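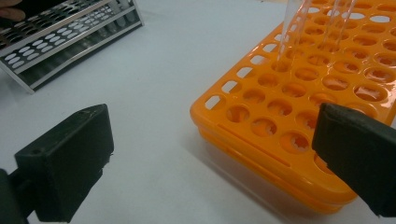 *An orange plastic test tube rack, with a metal one behind it on a pale tabletop.*

The public water system in Plunley serves the households inside the old town line. Homes beyond it, mine included, draw from private wells, and the responsibility for testing those wells rests entirely with the owner. I have kept records for my own well for seven years and wish to set out the procedure I follow, as several readers in Muswood have asked for it.

The well is 155 feet deep and was drilled before the present house was built. The casing stands above grade on the north side of the lot. Each July I inspect the cap, the seal and the ground within 30 feet of the casing. Fertilizer, fuel and pet waste are kept out of that area at all times.

Samples are collected from the kitchen tap. The aerator is removed beforehand, and the cold water is allowed to run for several minutes. Bottles must come from the laboratory that will perform the analysis. A clean jar from the pantry is not an acceptable substitute. The bacteria sample should be kept cool and delivered the same day, and for that reason I do not collect on a Sunday.

I formerly used the laboratory in Collet. It no longer accepts samples from individuals, and I now drive to Plillach. The current charge for the basic panel is $192. It covers coliform bacteria, nitrate, hardness, iron and pH. Arsenic and lead are billed separately, and I request them every other year.

Results have been satisfactory with one exception. Two summers ago the sample was positive for total coliform following a period of heavy rain. The well was disinfected, the cap was replaced, and the household used bottled water until a second sample was clear. The old cap had a cracked gasket that I had overlooked at the previous inspection.

Hardness remains high. I have considered a softener and have so far declined to install one, chiefly on account of the space it would occupy in the utility room. The kettle is descaled monthly with vinegar.

Copies of all reports are kept in a binder with the drilling log. The next entry will cover the pressure tank, which has begun to cycle more often than it should.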